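Conura Open Day: Your Questions

When is it, and where?
January 10, 2022, in the ground floor lab at Conura. Come in through the glass doors on Eskildsen Street and follow the arrows. The building went up in 1990 and the hallways wander a bit, so give yourself a few extra minutes!

Do I need to know anything about robots?
Not a thing. Ratree Ruangrit runs the demos and she loves first-timers. If you've never thought about how hard it is to pick up something round and shiny, you're in for a treat.

What will I see?
The main demo is our tabletop simulation, up on the big screen. A Franka arm works at a wooden table, and the object to think about is a little blue ocarina. It's a great shape for this: fat at one end, skinny at the other, with hardly a flat spot to grab.
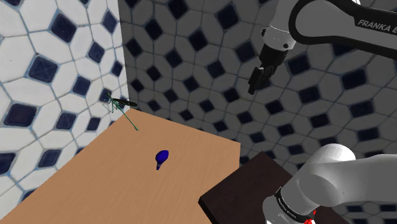
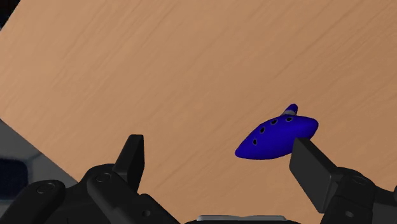
Ratree will stop the simulation whenever somebody has a question, so please shout them out. Where should the fingers close? What if the object rolls? We could talk about this stuff all afternoon (and last time we did).

Can I drive the arm myself?
Yes! There are 3 stations running the same simulation, each with a controller and a helper. Turns are short when it's busy, but you can get back in line as often as you like.

Will it be too technical for kids?
Kids usually pick up the controls faster than their parents. Under 12s need an adult with them.

Is there a talk?
Reda Lamrani is speaking in the Plenora Room about moving a grasp from simulation to a real arm. He has almost 3000 practice runs to draw on, and he'll show plenty that went wrong. Those are the fun ones.

What if I can't make it?
We're planning another open day in April. Sign up at the front desk or call extension 2723.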